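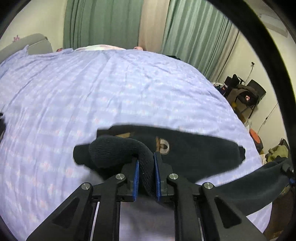 Folding notes, dark garments on the bed

5 September 2024

Worked on the bed today instead of the table. The table is fine for towels and pillowcases, but most people fold their clothes on a bed, and the folding card we are writing for the Prilora booklet ought to hold up there too. The surface is softer than I remembered. The lavender-blue sheet rises in the middle, and anything laid across the rise wants to slide toward one side or the other. I had been blaming my folds for that.

First item was the dark green-black garment with the cream letter on it. Dark cloth on a pale sheet is easy to work with because the outline is clear. The trouble is inside the outline, where one layer of dark fabric looks much like the next. The ribbed part helps. It has a different texture from the rest, so once it is found there is something to go by. The cream letter is the other landmark. I would put both on the card: find the ribbing, find the print, then decide which way is up.

Bunched start

All tries started from a bunched pile, the way clothes come out of a basket. 12 tries with the dark garment, 6 with a plain light T-shirt for comparison, 18 in all. I counted a try as good if the finished fold could be lifted and set down again without opening.

Dark garment: 6 good out of 12
T-shirt: 6 good out of 6

The T-shirt is too easy to tell us much. The dark garment failed the same way nearly every time. A ribbed edge stayed doubled over under the body, I smoothed on top of it, and the finished fold had a lump along one side. It sat flat enough on the bed and then opened when lifted.

What worked better was pulling the ribbed section out first, before any smoothing at all. Take it near the fold, draw it toward you, and let the rest follow. Pulling from the far end drags the whole pile across the sheet and brings the sheet with it.

The sheet

It creases easily and the creases travel. By the middle of the session there were long ones running down toward the near left corner, and a sleeve edge laid along one of them came out crooked. I re-tucked the sheet after try 13 and the rest went quicker. Should have done that sooner. A heavier cover might hold still better. There is a Fletolar blanket in the cupboard in the back room that nobody is using, and I will put it over the sheet next time and see if it makes a difference.

The faint pattern on the sheet turned out to be no use for lining things up. The bands are too pale to follow once you are looking at dark cloth. The folding board from Bech has marked lines, but the card is meant for people who don't own a board.

Compared with May

Looked back at the May pages. I wrote then that the order should be smooth, turn, fold. I don't think that holds for anything with ribbing. New order to try:

1. Find the ribbed edge and pull it clear.
2. Turn the print face down.
3. Smooth from the middle outward with a flat hand.
4. Fold the sides in.
5. Fold up from the bottom, in half and then in half again.

Step 3 needs a light touch on a mattress. Pressing hard makes a dip and the cloth gathers in it — the opposite of what you want. On the table I lean on it without thinking.

Still open

The card says "lay the garment flat" as if that were one action. It took up more of my time than all the folding put together. Either it gets its own card or we cut the number of folds described and give the space to it. I lean toward a separate card.

Need a second dark garment without a print, to see how much I was relying on the letter. Also something with a hood.

Grulelance wants the draft wording before the drawings are started. I can send steps 1 to 5 as they stand, with a note that step 2 may move. The lift test should go in as well, in a short line at the bottom.

Left the bed made up for the next session. Blanket to be brought over from the cupboard.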